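Informe de avance a la Fundación Lindau
Proyecto Konilier: pan y masas de barrio
Segundo periodo de la ayuda
Redacta: Waraporn Phetsri, coordinación
26 de julio de 2026

Estimado equipo de la fundación:

Os escribo con muchas ganas, porque este periodo ha sido el mejor desde que arrancamos. En abril os contábamos que los talleres de masa madre iban despacio y que el turno de los martes apenas se llenaba. ¡Pues ya hay lista de espera! Hemos tenido 452 inscripciones y han terminado el curso 445 personas, una cifra que repasamos dos veces con las hojas de asistencia porque no nos la creíamos.

Talleres

El grupo de la mañana sigue en el local de la calle Limsakul y el de la tarde se ha mudado a la sala grande de la biblioteca, que tiene mejor ventilación y mesas de la altura adecuada para amasar de pie. Sakda Inthanon ha rehecho el temario entero. Ahora la primera sesión se dedica solo a la harina: fuerza, absorción, cómo leer la etiqueta de un saco, por qué una integral pide más agua. Antes lo metíamos todo en media hora y la gente salía mareada. La segunda sesión es de fermentación y la tercera, de formado y greñado, con mucho rato de manos en la masa (es la favorita, sin discusión).

También hemos abierto un grupo para personas con poca fuerza en las manos, con masas muy hidratadas que se pliegan en el propio recipiente. Empezó como prueba y se queda. Las recetas de este grupo nos han gustado tanto que dos de ellas han pasado al curso general.

Harina y proveedores

El molino Vetier nos mantiene el precio hasta final de año y nos ha cedido dos variedades de trigo antiguo para probar. La espelta ha funcionado de maravilla en pan de molde. Con el centeno todavía estamos aprendiendo: las primeras hogazas quedaron densas y con la miga pegajosa, y hemos alargado el reposo antes de cortar. Vamos mejorando.

Recetario

El recetario impreso lleva ya 190 páginas maquetadas. Falta el capítulo de panes planos y la revisión de las tablas de equivalencias. Hemos añadido, a petición de casi todos los grupos, un capítulo sobre hornear en casa con aparatos pequeños. Muchísima gente del barrio no tiene horno grande y creía que eso la dejaba fuera. El capítulo explica cómo elegir el tamaño de la pieza, cuándo girar la bandeja y cómo tapar el pan con papel de aluminio si se dora demasiado pronto. La temperatura de partida para los panecillos es de 200 grados, con precalentamiento completo, y a partir de ahí cada cual ajusta con su aparato.
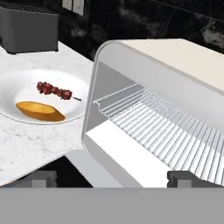
Interior de un horno de sobremesa blanco con su rejilla metálica. Capítulo de horneado en casa.

Presupuesto

Vamos algo por debajo de lo previsto en materiales y algo por encima en imprenta, ya que el papel ha subido. Proponemos compensar una partida con la otra, sin tocar el total concedido. La tabla detallada va en el anexo, junto con las facturas.

Próximos pasos

Después del verano queremos cerrar el recetario, repetir el grupo de masas hidratadas y organizar una jornada abierta con los panes de todos los turnos. Sakda ya está preparando el cultivo para repartir ese día, y nos encantaría que vinierais a probarlos. Necesitaríamos vuestra respuesta sobre el cambio de partidas antes de enviar el capítulo final a imprenta.

Un abrazo grande y gracias por la confianza,
Waraporn Phetsri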